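Home Datasets Tools Notes Contact

9 min read

We use cookies to remember your settings. Accept Manage

# Stimik: the cloth-handling set with the slipping trigger

Hi, and welcome to the data card for Stimik! Before you grab anything, please read the part about the trigger fault, because it changes what you can safely do with a fair chunk of these recordings. I put it near the top on purpose. The first version of this card had it way down under "Known issues" and two people trained on the bad half and wrote me quite reasonable, slightly tired emails.

## What you get

Stimik is 2093 recordings of cloths being picked up, moved, spread out and folded on a tabletop, all done by a person with hand-held grippers. Each recording has the video from the gripper, the pose track, and one number per time step for how far apart the fingers are (I'll call that the width from now on). There's a short text note with most of them, typed by whoever was holding the tools, and the notes are messy. I left the typos in.

The cloths are whatever we had. Small ones, big ones, stiff ones, floppy ones, a few with patterns. There's usually other stuff on the table too, and I didn't tidy for looks.

The recording was done at Nuvley, which is our name for the back half of the workshop (long story, it was painted on the door when we moved in). Processing happened on the Giannakopoulos machine, and if you see `gk_` at the front of a log file, that's all it means.

## The fault

So. The width is read from a little encoder on the trigger side, and the fingers are driven from the same shaft. One of our grippers, the one we call Zitollow, had a set screw that backed out a tiny bit at a time. When it was loose, the trigger could travel a little before the fingers followed. The encoder happily reported a closed gripper while the fingers were still open a few millimeters.

On a mug or a block you'd notice right away, because the thing falls. On cloth you don't! A fold of fabric will sit between the pads and look grabbed, and sometimes it really is held by friction on one side, and then it slides out halfway across the table. We blamed the cloth for ages. We blamed the pads, too, and I swapped them twice, which did nothing except use up my good pads.

What finally gave it away was a plot. I was looking at something else completely (the timing offset, see further down) and had width and video side by side. The width said zero. The video had daylight between the fingers. I went and wiggled the shaft with my thumb and it clicked, and I said a word I won't put in a README.

A still from one of the recordings is below, so you have an idea of the view you'd be checking the widths against. When you go through the suspect recordings by eye, the two pads are what you want to watch.

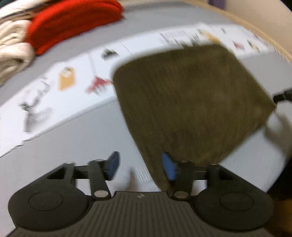

*Gripper view over the table, with open space between the blue pads and the olive-brown cloth just behind the right finger.*

Motion blur on the background is normal in this set. The gripper stays fairly sharp most of the time, since it moves with the camera, and that's lucky for us because the finger gap can often be read straight from the video even when the cloth is a smear. That's how I did the repair described next.

## Which recordings are affected

The fault came on slowly, so there's no clean line. I can say that everything recorded before November is fine, because the screw was put in fresh with thread locker and I have the check readings. After that the locker was gone (I cleaned the shaft and forgot to put it back, so this one's on me) and things drifted.

I sorted the recordings into three groups, and you'll find the group in the `width_ok` column:

- `yes`: width matches the video. Use it for whatever you like.
- `fixed`: width was off and I re-estimated it from the video. Fine for most things. The values are a bit noisier, and fast closings look softer than they were.
- `no`: width is off and the video was too dark or too blocked to repair it. The pose and video are still good.

Please don't just drop the `no` group without a look. There are 77 recordings in there and they include some of the nicest two-handed folds in the whole set. If you only need video and pose, keep them. If you're training anything that outputs a grip command, leave them out, and I mean that.

## Why I'm calling it a safety matter

I know, it's cloth, who cares. Fair! But here's what happened when we ran a policy trained on the unfixed data on a real arm. It had learned that "closed" meant a number that, on a healthy gripper, is closed very hard. So it squeezed. It drove the fingers well past touching, the motor sat there stalled and pulling current, and the housing got hot enough that I smelled it before I saw any warning. The arm then tried to lift, the cloth was pinned to a clip at the table edge, and the whole thing yanked the clip off and flung it. It hit the wall. I was standing on the other side, thankfully, and my coffee was the only loss.

Two things should have stopped that and neither did. The current limit was set way too high, left over from a job with heavier parts. And the software stop looked at the width reading to decide whether a grip was "done", so on that arm it was waiting for a value the fingers couldn't physically reach.

We've changed both. If you run anything trained on Stimik on hardware, do this first, even with the fixed version:

1. Set a current limit on the gripper motor that suits fabric, and test it by closing on a folded towel.
2. Add a timeout on closing. Ours gives up after 10 seconds, and I'd go shorter on a small motor.
3. Keep your hand on the stop button for the first runs. Your actual hand, with nobody leaning over the table.
4. Don't clamp or pin the cloth until you've watched it lift a loose one.

## How the repair was done

I marked the inner edges of both pads by hand in a pile of frames, fit a small model to find them in the rest, and turned the pixel gap into millimeters using a stack of shims as a ruler. Then I compared that with the encoder value. If they disagreed by more than a small threshold for longer than a blink, the recording got flagged and I watched it myself. It was slow and boring and I listened to a lot of radio.

Where a fold of cloth hides one of the pads, the gap is filled in from the frames on either side. Those steps have `width_src` set to `interp`. Don't trust them too much, especially right at the moment of grasping, because that's exactly when fabric bunches up in front of everything.

The raw encoder values are still there in `width_raw`. I thought about deleting them and I'm glad I didn't, as somebody has already used them to practice spotting faults, which is a great use and I'd love to see more of it!

## Other things that are a bit off

The timing offset I mentioned: in 18 recordings the video lags the pose track. It's a constant shift in each one and it's listed in `offsets.txt`, so apply it when you load. The loader does this for you unless you pass `--no-shift`.

Left and right are swapped in a few of the notes. The file labels are right, the notes are wrong. Go with the labels.

Cloth color names in the notes are all over the place. What one person typed as "brown" another typed as "green" or "dark yellow", so please don't use them as labels for anything serious.

There's no force sensing anywhere in this set. If someone tells you Stimik has grip force, they've misread `width_raw`.

## Checking your own gripper

If you've built one of these yourself, take two minutes before each session. Close it on a shim of known thickness, read the width, write it down. Hold the fingers still with one hand and squeeze the trigger gently with the other, and if you feel any free play at all, stop and find it. Then put a paint-pen line across the screw head and onto the shaft, so you can see at a glance if it has turned. Zitollow has one now, in an ugly green that was the only pen I had.

Found a recording where `width_ok` looks wrong? Open an issue with the recording name and the time step, and I'll go look. I'm slow in the mornings and quicker after 4 p.m.

Get an email when the next version is up. Subscribe No thanks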